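Teaching a Robot to Tidy: What Our Young Visitors Learned at the Kuston Open Day

Reading time: 4 minutes

Published January 16, 2022

In November the Kuston Centre for Practical Robotics opened its workrooms to pupils from local primary schools. In all, 227 children came through the doors. Many of them asked the same thing on arrival: can a robot tidy my bedroom? This page has been written for those children, and for any others who would like to know how the work is done.

What is a robot?

A robot is a machine that can sense what is near it, decide what to do and then move. A toaster moves, but it does not decide anything. A robot that picks up a sock has to find the sock, choose where to hold it and close its fingers at the right moment.

People find this easy. A child of four can pick up a sock while talking about something else. A robot cannot do so until it has been given a great many examples to learn from.

Why is cloth so difficult?

Imagine a wooden brick. It has the same shape whichever way you turn it. Now imagine a T-shirt. It can be flat, folded, rolled in a ball or hanging over a chair, and each time it looks different. It may also slide, stretch or catch on something. Engineers call cloth a "soft object", and soft objects are among the hardest things for a robot to handle.

Bedrooms bring other problems. Sheets wrinkle, and people leave telephones and other small belongings on the bed. A robot must learn which item it has been asked to move and which items it should leave alone.

How does a person teach a robot?

At the open day, pupils watched a demonstration of a method that the Centre calls Mendeten. A person holds a gripper, a tool with two jaws that open and close like a finger and thumb. The person carries out the task by hand, and a camera on the gripper records everything from the tool's own point of view.
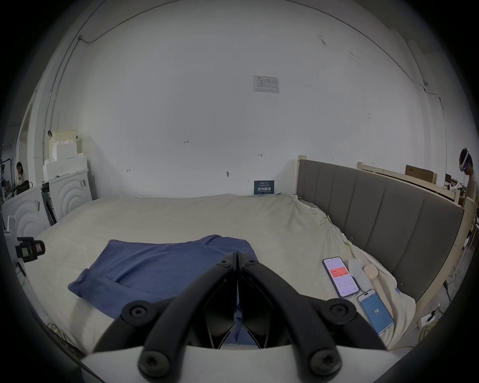 Each recording is called an example. One example is of little use, because the robot would know only one shirt in one place on one bed. The person therefore repeats the task many times with small changes. The shirt may be turned round or moved to the other side. For the folding lesson shown to pupils, the team had set a target of 80 examples.

When the recordings are ready, they are given to a computer. The computer compares them and looks for patterns, such as where the jaws usually are when they close on a sleeve. This stage is called training. Afterwards the robot tries the task for itself, and the engineers watch to see where it goes wrong – and it often does go wrong at first.

What did the visitors do?

Each group spent time in the Tevetti Room, where 3 activities had been prepared. In the first, pupils used kitchen tongs to fold a tea towel. Most found that a corner slipped away as soon as they let go of it. In the second, they wrote instructions for folding a jumper and gave them to a partner, who had to follow every word exactly. Several partners ended up with a very untidy jumper.

The third activity was a talk in the Ní Mhurchú Hall about keeping safe near machines. Pupils learned that a moving robot arm must be given plenty of space, and that visitors should never reach towards one, even when it has stopped.

Can a robot tidy my bedroom?

Not yet. A robot may be able to fold one kind of shirt on one kind of bed, but a whole bedroom contains hundreds of different objects. For the present, the Centre advises all pupils to continue tidying their own rooms.

Words to remember

Gripper: the part of a robot, or a tool held by a person, that takes hold of things.
Example: one recording of a task being done.
Training: the stage when a computer looks for patterns in many examples.

Comments

Year 4 parent: My daughter has been folding everything in the house with tongs. Please may we have the instructions for the jumper game?

bramblehill: Could a robot learn to do buttons? My son would like to know.

Kuston Centre: Buttons are very hard indeed, as they are small and the cloth moves. We hope to try them one day.

owlclass: We liked the towels best. Ours fell on the floor.

Related pages

How Does a Robot See?
Soft Objects and Hard Objects: A Sorting Activity
Planning a School Visit to Kuston
Staying Safe Near Moving Machines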